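Up at ten to six because the gulls were having a row on the roof again, so I made tea and sat on the back step with the blanket round me and thought about bread, which is what I think about most mornings now. The starter had gone flat overnight. I'd fed it too early, I think, or the kitchen got too warm with the oven on for Zihan's birthday cake. Gave it two spoons of rye and a talking to.

June has been odd so far. Hot, then that wind, then hot again. The dough doesn't know what to do with itself and neither do I. Yesterday's loaves came out like flat stones and I still ate half of one with butter standing up at the counter, so they can't have been that bad.

Anyway, the big thing is the Stenholm fair, and I've been putting off writing about it as I'm still a bit cross. Agata signed us up for a stall back in the winter, when it sounded like ages away and we'd all had wine. We said we'd bring 80 loaves. Eighty! My oven takes four at a time if I turn the tins sideways. I did the sum on the back of the gas bill and then put the gas bill in a drawer.

Tullio Pace has offered his oven as well, bless him, but his is over at Platolville and runs hot at the back, so everything has to be turned halfway through and he forgets. Last time we did this together he was out in the garden tying up beans and we lost a whole tray of the olive ones. He was so sorry about it that I ended up comforting him, and they were my olives!

The flour came just after nine. I'd ordered from Zuccaro this time, the stoneground one Ada Lo Presti keeps going on about, and I have to say she's right, it smells of something. Like a barn but nice. I made a small test loaf straight away with 580 grams, a bit wetter than usual, and left it on the windowsill with a plate on top. By lunch it had pushed the plate up. I rang Ada to tell her and she said "well, yes" in that voice of hers.

She also said I should cut down on the salt. I won't be doing that.

After lunch I went down to the hall to see where they'd put us. We're along the side wall between the honey man and a woman who makes felt slippers, so that's all right, though I'd hoped to be nearer the door. People buy bread on the way out, when they're thinking about their tea. Sandro Fontana was there with his clipboard and he told me they had 2,000 people through last year over the whole weekend. I said that was lovely and then felt slightly sick all the way to the bus stop.

Sandro wants every stall to have a "little story" on a card. What is the story? I mix flour and water and wait. I tried a few on the bus. Mum's tin, the one with the dent, might do it, as she brought it with her from the old flat and I've never baked in anything better. But then I'd have to say about Mum, and someone would ask, and I'd be there with my apron on trying not to cry on the focaccia. Perhaps I'll just write "good bread, please don't squeeze it".
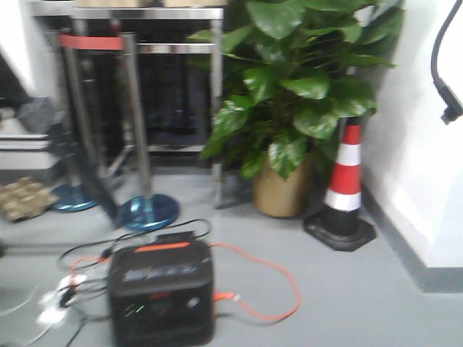

What worries me more than the card is keeping anything warm on the stall. Nobody wants a cold cheese roll, and I'd promised Agata we'd do the cheese ones, the Conside recipe with the mustard in. So I'll need my warming tray, and the warming tray needs electric, and I know what I'm like with wires – one black box on the floor with an adapter sat on the top, a great loop of orange cable going off one side and a heap of black ones on the other, and me coming round the corner with a crate up to my chin. I'd be flat on my face before the first customer. I've written TAPE on my hand and underlined it. Zihan says it would be simpler to wrap the rolls in tea towels like everyone's gran did, and I'm coming round to the idea, only I don't own enough tea towels that are fit to be seen.

Got home and the test loaf was ready to go in. Forty minutes, lid off for the last bit. The crust went that deep brown I can never get in winter and it crackled on the rack when I took it out, which made me ridiculously happy. I cut it too soon (I always do) and it was a touch gummy in the middle but the taste! Sort of nutty, and a little sour at the end. Had it with the last of the tomatoes and too much oil.

Agata rang at seven to ask whether we could do 2 kinds of focaccia as well. I said I'd think about it. I have thought about it and no.

Starter is bubbling again as I write this, right up to the elastic band. Must remember to ask Tullio about his tins, and get more rye, and ring the dentist.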